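Wicker trays on the table — yes or no?
Board: Home & Table

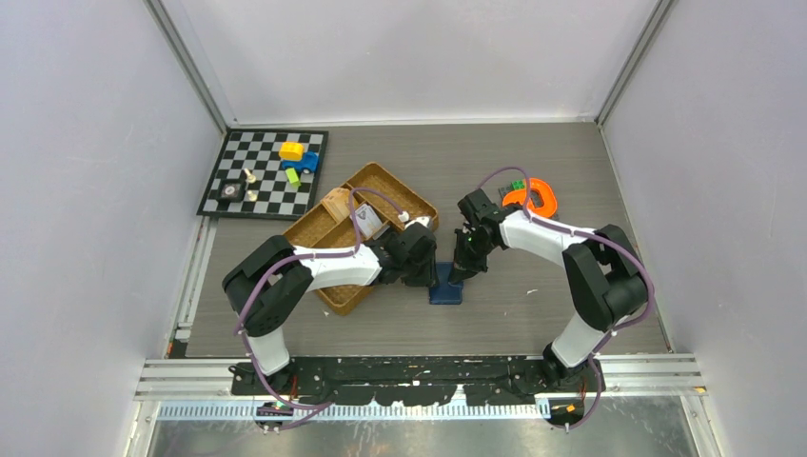
Natalia Mendoza
Member, thread starter

ok so I'm redoing the dining corner before my sister visits in August. Table has a gray wood grain top, and I keep wanting a woven tray on it, like in the pic. My husband says crumbs. Crumbs forever. Does anyone really use these every day or do they just sit there

yolo_nava
Every day, 7 years, same tray. Bread, keys, mail. Turn it over, smack it, done.

Higinio A.
Disagree. Had one from Ledesma, started unraveling at the handle and snagged two sweaters. Went to a plain metal one from Urby and never looked back. Wicker is for porches.

yolo_nava
Porches lol. Did you ever oil it? Dry wicker snaps, thats not the trays fault

Higinio A.
I am not oiling a tray.

bere_barajas
Warm weave on gray looks good imo. I'd skip it if you eat at that table though. Sauce gets in the weave and it's over. Liner helps — I cut up an old placemat.

Natalia Mendoza
we do eat there. Liner is smart. Does it slide around?

bere_barajas
A little. 2 dabs of museum putty

Lupe Pacheco
Check the bottom before you buy. Mine had a staple poking out, scratched the table top pretty bad. Troto took it back but the scratch is still mine. Felt pads now on evrything.

Higinio A.
so far we need oil, a liner, putty and felt pads. For a tray.

yolo_nava
You need none of that, I have none of that except the oil

Natalia Mendoza
Norno has a shallow one for 82 with shipping, is that nuts

Lupe Pacheco
Yes. Thrift store. They have stacks

bere_barajas
Seconding thrift, but wash it first. Dish soap, soft brush, dry in the shade or it warps

Natalia Mendoza
going saturday. Husband still says crumbs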